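## 3.2 铝塑复合小包装的热封边与阻隔性能

零食类小规格包装多采用铝塑复合膜，经纵封与横封后成型。与大规格包装相比，其单位内容物对应的封边长度更大，水蒸气和氧气经封边侧向渗入的比例随之上升。已有的货架期模型通常只计入膜面透过率，将封边视为理想密封，由此得到的预测值在小规格产品上偏于乐观。本节讨论封边几何与热封参数对整袋透湿量的影响。

试验样品取自 Clomham 与 Judley 两处仓库，共 1,326 袋，均为常规流通批次，未作特殊筛选。样品入库后在恒温恒湿条件下平衡 40 小时，再按封边外观分组。分组标准沿用 Mutua Lema 在前期工作中提出的三级划分：封边平整者为 A 级，有局部皱褶但未贯穿封边者为 B 级，皱褶贯穿封边内外缘者为 C 级。两名检验人员独立判级，结果不一致时由第三人复核。

整袋透湿量采用称重法测定。袋内原有内容物取出后换装干燥剂，开口处以同一热封机重新封合，并在对照组中扣除重新封合引入的误差。称量间隔为 12 小时，直至连续三次增量趋于稳定。膜面透过率另取同批卷膜测定，二者之差归为封边贡献。热封温度、压力与停留时间由 Widmer 型试验机控制，压力传感器于每个工作日开机后校零。

结果显示，A 级样品的封边贡献较小，且与热封温度的关系不显著；C 级样品的离散程度明显增大，个别袋的透湿量接近未封合状态。B 级样品介于两者之间，但其分布呈右偏，说明局部皱褶中存在一部分肉眼难以辨认的微通道。染色渗透试验支持这一判断：在 B 级样品中，染液沿皱褶方向推进，停止位置多在封边宽度的中段。

封边压纹的作用需单独说明。横向压纹可分散封合压力，延长渗透路径；压纹过深则使铝层在折线处产生针孔，反而降低阻隔性。袋口锯齿切边（图 3）位于封边外缘，主要影响撕开力与撕裂起始位置，对有效封合宽度的影响取决于齿深。当齿深占去封边宽度的比例过高时，齿谷处的剩余宽度成为控制值，计算中应以齿谷而非齿尖为基准。

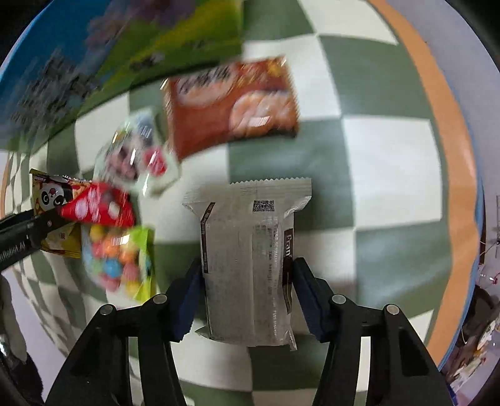

**图 3** 顶部带锯齿切边的银白色铝箔零食小袋

据此，对有效封合宽度作如下修正：以标称宽度减去齿深，再乘以由皱褶等级确定的折减系数。A 级的折减系数取 1，B 级与 C 级由染色渗透长度的统计值回归得到。修正后的模型对 A、B 两级样品的预测误差收敛至几乎 8%，对 C 级样品仍不适用。C 级的渗透以贯穿通道为主，扩散模型的基本假设不成立，后续计算中将其作为缺陷件剔除。

印刷层对结果的影响未纳入模型。深色油墨区的局部吸热可能改变封合界面的实际温度，但封边区域的油墨覆盖率在各批次之间差异较大，现有样本不足以分离该因素。Wistska 提供的无印刷卷膜将用于补充试验，测定条件与本节相同，计划于八月开始。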